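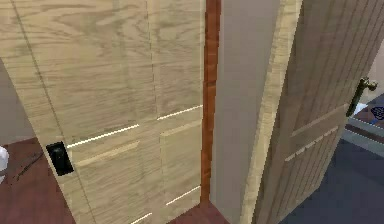 Open day at the Musley lab, July 30, 2024

Musley builds simulated apartments where household robots practice before they go near a real home. The lab opened its doors for one afternoon, and I signed up for the early group. Selorm Odoi, who runs the navigation work, showed us around.

The first stop was the door room, a desk with two large monitors. Doors are the main subject this year. The library holds 629 door models, with knobs, levers and bar handles, and each can be hung to swing either way. Odoi loaded one of the apartments and moved the viewpoint slowly down a hallway toward the bathroom, stopping wherever a visitor had a question. Most of the questions were about handles.
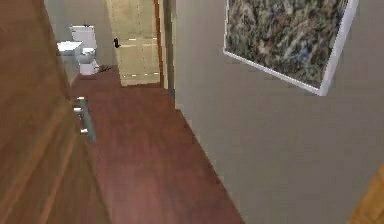

The software behind it is called Skundarix. It ran 2,881 door trials in April, and the failures are sorted by cause. Narrow hallways are hard – a robot has to plan where it will stand before it reaches for anything. Someone asked if the wood grain and the paintings matter. Odoi said they do, as the vision system has to cope with busy surfaces.

After a coffee break we saw Grirach, the physical test robot, in the back hall. It was given one plain interior door and took 94 seconds to open it and drive through. On the second try it stopped halfway and had to be reset.

The tour was free and lasted a little under two hours. Parking is behind the Guerreiro building – use the side entrance, the front one was locked.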